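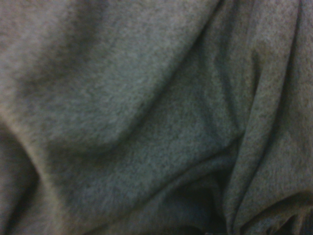 Kindavura Fold Kit — wrist camera data, release 4

README

Contents of this package

This package contains the recordings that come with the Kindavura fold kit, the cloth handling add-on made by Modberg. It holds 1130 episodes, each one stored in its own folder. An episode is one attempt to pick up, spread or fold a piece of soft fabric. The episodes were collected in our workshop in Skamov and finished in August.

Please read the part about known problems before you train anything. Most of the support letters we receive are answered there.

Who it is for

Owners of the kit who want to adapt the supplied grasp model to their own textiles, and people who are still comparing kits and wish to see the data first. You do not need the hardware to open the files.

Folder layout

episodes/ — one folder per attempt, with wrist video, joint positions and gripper opening
splits/ — lists of episode names for training and for testing
labels/ — result of each attempt and, where we have it, the grasp point
tools/ — the small player and the converter
CHANGES — what is different from release 3

The test list has 127 episodes. Do not mix them into training if you want to compare your numbers with those in the kit manual.

Labels

The result is one of these words: held, slipped, missed, stopped. "Stopped" means that the operator ended the attempt by hand. The grasp point is given in the wrist camera view, at the last moment before the fingers close. Almost 300 episodes have no grasp point, and the field is then left blank. A blank field is not a failed grasp, please look at the result for this.

Known problems

When the gripper is low, the fabric can fill the whole view. There is then no table edge to help with position, and depth must come from the folds and their shading only. The supplied model is weaker in such views, above all with fabric of one colour.

The light in the workshop is soft and a bit dim. Deep folds become nearly black and the fibres in them are hard to see. We tried to brighten the video before export, but the grain became worse, so the files are left as recorded.

In some episodes the joint positions start a little later than the video. The player corrects this, the converter does not yet. Use the offset value in the episode folder if you convert the files.

The fabrics are mostly plain. If your work is with printed or shiny cloth, you should record your own episodes and add them.

Using it with the Chan controller

The Chan controller reads the joint files directly. Set the gripper scale to "opening" and not to "force", otherwise the fingers will close too early in replay. Run the first replay at low speed and without cloth.

Contact

Questions and corrections go to Elisa Tedesco at Modberg. Give the episode name and the release number in your message — without them we can not find the file.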